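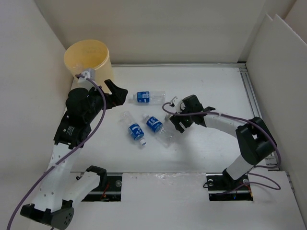
3.2 Household survey

Forms were sent to 69 households in Trellach and Hopkin, of which 49 returned a complete set. Each household recorded its drinks containers over 12 weeks from September. Clear bottles, including those with printed labels (Figure 4), were entered separately from coloured ones. The Trellach returns were checked against the Jornus depot records. In all, 2493 containers were entered. Glass was left out of the Hopkin totals, as it is collected there under a separate contract.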